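Subject: Re: [trurano-club] Sim round: what do we practice first?
From: Amancay Ulloa
To: trurano-club list

Hi all,

Oluwaseun wrote:

> I read the rules for the Trurano sim round twice and I still don't
> know where to begin. Do we write the whole routine and then tune it,
> or get one motion right first? Also, does everyone need their own
> copy of the warehouse world, or do we share the one on the club
> machine? Mine takes forever to load. And is Brotdale really
> entering again?

Great questions, and I'm so glad somebody asked before we all ran off in different directions!

Yes, Brotdale is in. Brigitta Imhof had it from their coach. They were very good last year (those of you who were there will remember the stacking run, I still think about it), so let's have fun and give them something to chase.

On where to begin: one motion first, please. I know it's tempting to write the full routine because it looks so impressive when it plays through, but last spring we spent most of May hunting for a bug in the place step that was really in the approach. The arm came in a few degrees tilted and everything after that was a little bit wrong. So for now I'd like each pair to work on the approach and nothing else. Come in above the object, stop, hold, back out. When you can do that 20 times in a row from random start poses without touching anything, move on to closing the gripper.

Scoring, for those who haven't opened the PDF: 100 points a run, and touching anything you weren't asked to touch costs you. Time only matters as a tie breaker. Slow is fine! Engelbert Ruchti's run last year was the slowest of the whole day and it placed third.

On copies: everybody gets their own. The shared world on the club machine is there to look at, and I'd rather we didn't save over it. If loading takes forever, turn the shadows down in the render settings before you open the world. It's the light through the roof that eats up the time, and the physics doesn't care about it one bit. Alois Bühler has an old laptop with no real graphics card and he gets up to 159 steps a second that way, with plenty left over for his logging script.

I had my own copy open last night and got the approach over the red board working from the far side of the table, which is the start position most of you have been avoiding — and I understand why, the elbow wants to fold in a way that looks all wrong until you see where the wrist ends up. 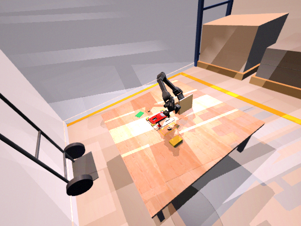 What helped was putting in one waypoint, straight up from the board, and making the wrist settle there before it's allowed to come down. Before that I had the planner going directly to the target and it picked a different path nearly every time. With the waypoint it's boring in the best way. I'll push the file to our folder as approach_far.py and you're welcome to pull it apart. The speed limits in there are mine and very cautious, so play with them.

Two things I haven't solved. The planner sometimes gives up when the start pose is close to the joint limit, and I can't tell if that's my settings or the planner. And I'd love to run a batch of 1,000 random starts overnight, but my machine goes to sleep on me. Egger, didn't you have a script that restarts a batch where it stopped? Could you send it to the list?

Oluwaseun, would you and Brigitta like to take the yellow block? It's a nice shape to learn on, and you can borrow my waypoint idea as is — just raise it a bit to begin with.

I'll be in the lab from 4 p.m. if anyone wants to sit down and try things together. Bring your laptop charger, we're short on those again.

Amancay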